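August 12, 2024

Skotbridge lost again and I'm still grumpy about it! Three games into the season and we already look tired. I listened to the whole thing on the radio with my feet up, yelling at the kitchen wall.
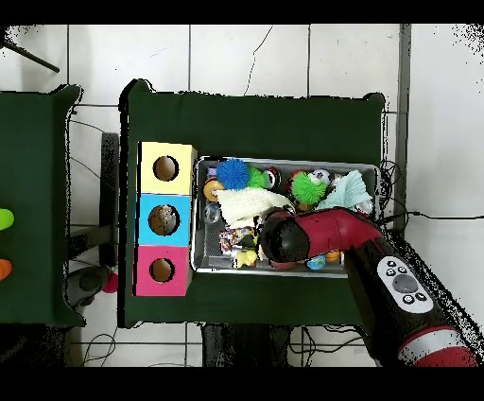
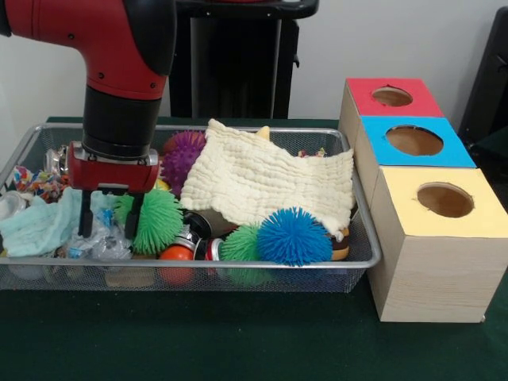
So, the manager. He went on air after the match and said lovely things about the Ustance coach, the same man he wouldn't shake hands with last October. Called him "a proper football brain" and everything. I nearly dropped my tea. My own head felt like that pile of toys with the spiky green ball in it, all prickles and no order - is he being nice, or is he after a job there? Aranda scored our only goal (a good one, low and hard) and then got taken off, and the crowd of 3746 booed so loud the radio crackled. Ivano came on and gave the ball away 5 times before I quit listening properly.

Anyway, I've renewed my season ticket, row and seat same as ever. Away game next and I still need to book the bus.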